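Home | Features | Materials | Archive

Surface finishes: what butcher block asks of its owner

Strip-laminated tops move with humidity. A strip cut flat-grain swells more across its width than one cut edge-grain, and the glue line takes up the difference. Lurdes Patrício, who refinishes tops at Fonseca, checks each one in December, when heated air is driest.
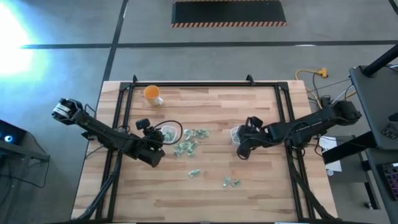
Butcher-block strips in mixed shades, with small knots.

Oil finishes soak in and are easy to patch. Patrício wipes on 2 thin coats of Prarex and leaves seven days before use. 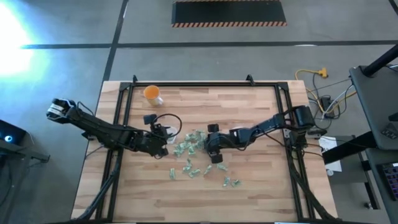

Film finishes cure on the surface. They resist stains better but fail at the edges first, and a local repair usually shows. Sand to 146 microns before the sealer.

We use cookies to measure traffic. Accept | Manage settings
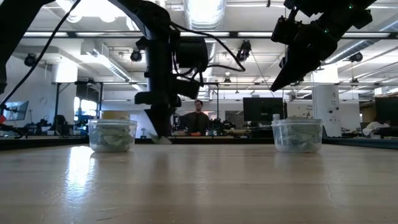

Narrow checks can be filled with Hirnell epoxy, tinted to the darker strip. Wider ones should be cut out and reglued.
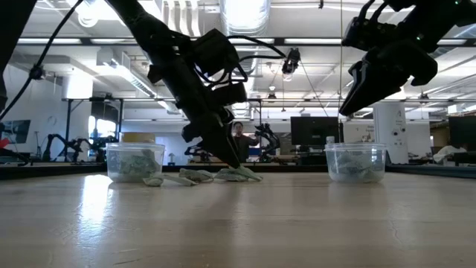 Rubbing out a cured film with 1000-grit paper lowers the gloss evenly. Work with the grain and change sheets often.

Last updated: December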